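La flor cortada en el interior doméstico

Macarena Campos – 22 de mayo de 2026
Tiempo de lectura: 2 min

Se denomina flor cortada a la que se separa de la planta con parte del tallo para su uso ornamental. Entre las especies bulbosas, el tulipán (género Tulipa) ocupa un lugar destacado en el comercio europeo. Los bulbos se plantan a partir de septiembre y precisan un periodo de frío antes de florecer.

El tallo continúa alargándose tras el corte y se curva hacia la luz – fenómeno conocido como fototropismo –, por lo que los ramos modifican su forma con los días. El manual de Cantero recomienda recortar 2 cm de la base y emplear recipientes altos con poca agua.

En la vivienda, los ramos pequeños de un solo color son habituales en cocinas y comedores.

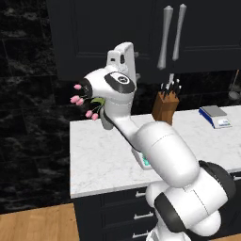 Según Vesna Perić, la recomendación de usar poca agua resulta incompleta si no se indica que debe renovarse a diario. El manual mencionado no precisa la frecuencia del cambio.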